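# Why Mallet Dropped the Flowers

Mallet is a robot gripper. It has two fingers, no thumb, and one job, picking up bunches of flowers and setting them in vases. For 51 bunches in a row it did this well. Then it squeezed bunch number 52 so hard that the stems went crunch, let go completely, and dropped the lot on the floor.

What happened? To find out, you need to know how a gripper decides how hard to squeeze.

Your fingers are full of tiny sensors. Pick up a grape and they tell your brain, "Easy, that's a grape." Mallet has a sensor too, a flat pad called a Nanilier. The pad sends Mallet a number. A light touch might be 300. A firm hold is 583. At 800, Mallet is supposed to stop squeezing and open up, so that it never crushes anything, such as you. 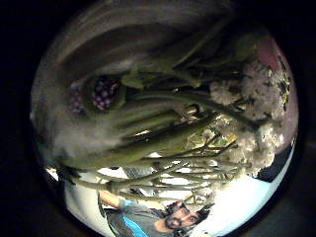

*Grurnent, March*

Flowers are harder to hold than they look. Some stems are thick like tubes and some are thin and branchy, and they cross over each other every which way. Squeeze the thick ones and the thin ones slide out. Squeeze for the thin ones and the thick ones complain, in their quiet way.

Mallet could have managed that. The trouble was sap. Cut stems leak, and after 51 bunches the pad had a sticky coat on it. Sticky pads give silly numbers. Mallet's said 300 when the real squeeze was much bigger, so Mallet thought, "Hardly holding it!" and squeezed more. And more. Then a blob of sap came off, the number leaped to 800, and the safety rule did exactly what it was told. Fingers open. Flowers down.

Engineers call this a sensor fault. The robot wasn't being naughty. It believed its pad, the way you believe a clock that stopped at lunchtime.

The repair team at Jerkden had a very high-tech answer: a damp cloth. Mallet's pad now gets wiped after every ten bunches. They also added a new rule. If the fingers keep closing but the number doesn't change, Mallet has to stop and beep for help.

It beeps a lot.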